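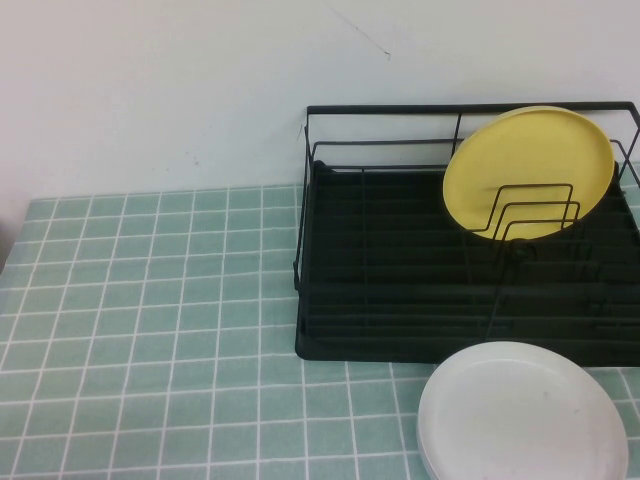

Flevovis Users Forum > Planning and Control > Plate placement into wire racks

Topic: Slot pose estimation fails behind wire dividers

istov_lab_planning
Posted 5 February 2018

Our group maintains the dish placement task for the Istov project. The planner is Feruditz, the perception front end is Flevovis, and the fixed side view is the one attached to this post. We would appreciate guidance on the following matter before we freeze the configuration.

The task requires a plate to be placed upright in a black wire rack that already holds a yellow plate. Flevovis segments the yellow plate reliably. It does not reliably recover the wire dividers in front of it. The depth values along the wires are sparse, and the fitted slot plane jumps between neighboring slots from one update to the next. Feruditz then replans during the descent, and the wrist turns in a manner that we do not wish to permit near the rack.

We have logged 304 placement attempts to date. The slot plane changed after the approach had begun in 810 separate updates across those attempts. Our questions are as follows.

1. Should the slot plane be fixed before the descent, or filtered throughout?
2. Is there a supported method of supplying the rack as a known model?

erdem_controls
Reply

With respect to the first question, we recommend fixing the plane. At Erdem we estimate it while the arm is still clear of the rack and hold that value until release. Once the plate is over the slots, it covers the very region the estimator depends upon, and any later estimate is of poor quality. The relevant setting is target_hold, and it should be set to true at the pre-place waypoint.

For the second question, please see the rack model loader, added in the November release. The loader accepts a wire model and registers it against the tray outline. A dark tray on a pale cloth gives a clean edge, so registration should not be difficult in your setup.

perception_desk
Reply

I must disagree with the previous reply in part. Holding the plane is acceptable only if the rack does not move. A wire rack standing on a cloth may shift on first contact, and a held target will then be wrong for the remainder of the motion with no indication to the operator. We filter throughout and reject any update that departs from the current slot by more than 5 mm. The planner receives small corrections and never a change of slot.

I would also caution against registering to the tray outline alone. In the view posted, the right side of the rack lies outside the image. The fit will be weakly constrained in that direction — the left corner and the back rail should be included.

istov_lab_planning
Reply

We thank both respondents. The attached view is from the placement stage, with the white plate held at an angle in front of the yellow one. The plate covers the upper part of the yellow plate, while the arches of the dividers remain visible across its lower half. It would appear that some divider evidence is still available at this stage, which bears on the disagreement above.

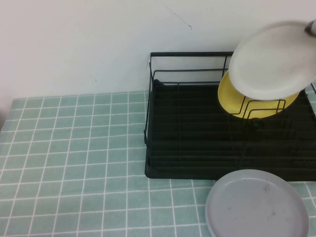 Proposed configuration, revision 2

istov_lab_planning
Reply

We propose the following for comment.

Rack model registered once, using the tray outline, the left corner and the back rail.
Slot index fixed at the pre-place waypoint and not open to revision afterward.
Slot pose filtered during descent, with the 5 mm rejection limit.
Gripper and held plate masked out of the depth data before each fit.
Replanning limited to translation; wrist orientation held.

erdem_controls
Reply

The fixed index is a reasonable compromise and I withdraw my objection to filtering. I do not support holding wrist orientation in all cases. If the rack rotates slightly, translation alone will bring the rim against a divider. A small allowance about the vertical axis would be preferable.

The mask also requires attention. Only the tip of the gripper is in view in your second image, so a mask based on image detection will have very little to work with. Please project it from the joint state, and use the grasp transform for the plate.

perception_desk
Reply

Agreed on the mask. On orientation I remain of the view that it should be held until the registration has been checked. Feruditz can replay logged depth without the arm, and we ran over 1,000 replays before permitting any rotation on our own cell.

istov_lab_planning
Reply

The mask will be projected from the joint state. Orientation will be held for the first set of replays, and the vertical allowance will be tested as a separate branch. The configuration files will be attached to this topic when the replays are complete.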